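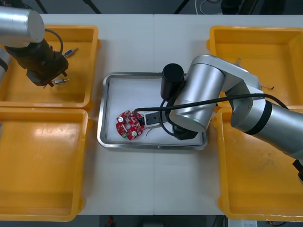

Two-Arm Sorting of Small Electronics Parts: Collecting Demonstrations
Final project report
Amancay Quezada and Javiera Lucero
November 27, 2018

1. What we set out to do

Goal was a set of demonstrations good enough to train a policy that empties a mixed tray into bins. Small parts, two arms, no fixtures. The original proposal (June) also had us training the policy and testing it on parts it hadn't seen. We got the data, we got one training run, we did not get to the unseen parts. So this report is mostly about the data.

The project name is Grestcombe, after the folder Javiera made on the first day. It stuck.

2. Setup

Table: white top, two panels, seam down the middle. Steel tray in the center, four yellow bins, two per side. Left arm works the left bins, right arm works the right bins, both can reach the tray. We drew the reach limits on paper first and then moved everything about three times anyway.

Bin positions are fixed and taped on the underside of the rim. If a bin gets bumped, stop the episode, put it back, start over. We were sloppy about this early on and it shows in the first batch (see section 5).

The tray has a liner on the floor. Bare steel gave us two problems. Glare, and small parts sliding away from the fingers when you come in low. Liner fixed the sliding. Glare is better but the rims still shine under the overhead light, and so do the insides of the bins.

Cameras: one fixed view of the whole table, one on each wrist. The recorder is Wimico, the lab's own logging script, which writes arm joints, gripper opening and all the video on one clock. Parts came out of a scrap box from Voltico, a repair shop that lets students take what they like.

3. Parts

Grouped by what the gripper has to do, not by what the part is for.

Boards. Flat, wide, hard to get under. The round red one with the hole in the center is our standard board and is in most of the episodes.
Metal cylinders. Small, they roll.
White round parts. Easy when they're by themselves, bad when they're up against a board.
Wires and small loose stuff. Thin, light, sometimes the fingers close and there's nothing there.

Assignment of groups to bins changes by session and is written in the session header. We did that so the policy couldn't just memorize "metal goes left". Whether it helps we can't say from one training run.

4. How an episode goes

One person drives both arms with the leader handles. The other sets the tray, starts the recorder, calls out problems and writes the note. Swap every 10 episodes. We tried longer turns and the driving got lazy, you could see it in the paths, big swooping moves and a lot of dropping from too high.

Steps as written on our sheet:

Scatter parts in tray, don't arrange them.
Both arms to home, grippers open.
Start recording, wait for the tone.
Pick and place until tray is empty or time is up.
Home. Stop. Note.

Both arms are allowed to move at once. At the start we drove one arm at a time since it's much easier for the driver. Then Dr. Carrasco, our advisor, looked at the plots and pointed out that half the data was an arm standing still, and a policy will happily learn to stand still. After that the rule was overlap when you can: one arm letting go over a bin while the other is already down in the tray.

Overlap episodes are harder to drive and we failed more of them. Kept them seperate in the index so they can be trained on alone.

5. What we got

1,385 episodes recorded in total. 255 thrown out. Reasons, most common first:

Bin had moved
Part ended up off the table
Recorder dropped a wrist camera
Driver gave up (marked "DNF" in notes)

The dropped camera was a loose connector at the wrist. The cable runs along the arm and needs enough slack for the wrist to turn all the way, but with too much slack it hangs into the wrist view. Took us a week to find a length we both liked. We should of done this before recording anything.

Failed grasps are NOT thrown out. If the driver missed and tried again, it stays in. Javiera argued for this and I argued against, she was right I think. The policy trained on everything does go back for a second try, the one trained on the clean subset just closes on air and carries nothing over to the bin.

6. Training run

Just one full run plus the clean-subset comparison. Tested on 40 fresh scatters each. We don't want to make much of the results with a test set that small, but in order of how well it went: metal cylinders, white round parts, boards, wires. Wires were close to zero.

Boards were the surprise. Drivers mostly pick them by the edge, coming in from the side, and the policy picked that up. What it didn't pick up is nudging the small parts away from the board first. It grabs the board with whatever's leaning on it and the small part falls somewhere between tray and bin.

Also it sometimes sent both arms for the same part. No contact, the safety stop caught it, but the episode is over when that happens. There are hardly any demonstrations of one arm waiting for the other, drivers just avoid it without thinking. Needs its own batch.

7. Problems and things to change

Lighting. Overhead only, and we recorded at all hours, so blinds open, blinds closed, whatever. Pick one.

Dirt. The bins get dusty smudges on the bottom and leftovers get stuck in them. Empty and wipe between sessions. A scrap of wire left in a bin from the last header makes the label wrong for the next one.

Notes. Free text was a mistake. "ok", "ok ish", "bad" and "hm" all mean something different depending on who wrote it. Use checkboxes.

Time. Setting the tray takes nearly as long as driving the episode. A second tray, filled while the first is running, would help more than a faster driver.

Gripper fingers. The white finger blocks are fine for boards, too thick for wires. We looked at thinner ones late in the project and didn't want to change hardware halfway through a dataset. Whoever picks this up should change them first and then record.

8. Who did what

Both of us drove. Amancay: table layout, session headers, cable routing, sections 2 to 5 of this report. Javiera: recorder fixes, index, training, section 6. Section 7 is both.

9. Files

Index, session headers and notes are on the lab drive under grestcombe. Video is on the big disk, ask Dr. Carrasco. The thrown out episodes are still there in a folder called rejects, don't train on them by accident, we did that once.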